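Brastgate Swap Shelf: your questions

I'm Zinhle Moodley and I run the Swap Shelf in Brastgate, which is a seed and houseplant swap for anyone who fancies coming along. These are the things I get asked most by email. Last tidied up on 9 Jan 2026.

What do I need to bring?

Seeds, cuttings, spare pots, a plant you've gone off. If you have nothing at all, come anyway and take something home! Plenty of our regulars started with a free spider plant and a bag of somebody else's beans.

Is there a charge?

It's £2 on the door, which goes on the hall and the biscuits. Under-sixteens get in free.

How should I pack my seeds?

Paper envelopes, please, with the name of the plant and the year you saved it. I know plastic bags look neater but the seeds sweat in them and then you've got a bag of mould (ask me about my 2023 sweet peas). If you don't know the variety, "tall red one, tastes nice" is fine by me.

How long do seeds keep?

It depends a lot. Parsnip is hopeless after a year, onions aren't much better, and tomatoes will go on for ages. I had a packet of tomato seed that was 7 years old and nearly all of it came up. If yours are getting on a bit, put a few on damp kitchen paper in a warm spot and see what sprouts before you offer them round.

Can I bring cuttings in water?

Yes, as long as the jar has a lid or some cling film over it. Märta Bråten brings her mint in old jam jars with a hole punched in the lid for the stem, and I've copied her ever since.

My plant has little flies. Can I still swap it?

Sorry, no. Leave it at home, let the compost dry right out between waterings and bring it next time when it's better. The same goes for anything sticky, webby or covered in white fluff.

How many varieties are there?

At the last count Jozefína Krajčí had 68 kinds of bean in her box, and that's only the beans! We've given away over 2,000 envelopes since we began.

Which window is best for seedlings?

The brightest you've got, without a radiator right underneath. Turn the tray every day or they'll all lean one way. Once the sun gets stronger in April, a blind pulled down over the middle of the day will save you a lot of crispy leaves, and do remember to put it back up again afterwards (I don't always).

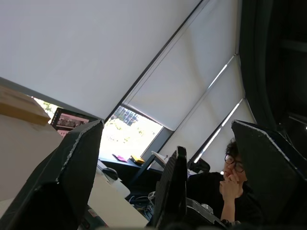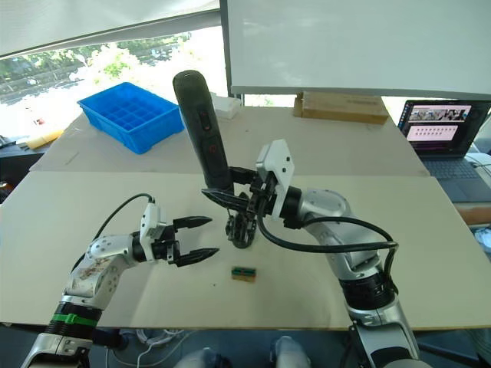 Can I post seeds to you instead?

You can, and Wenche Bråten will sort them into the right boxes. Email first and I'll send you the address. Please don't post bulbs, they arrive squashed.

Do you take books and tools?

Books yes, hand tools yes if they're clean. No mowers.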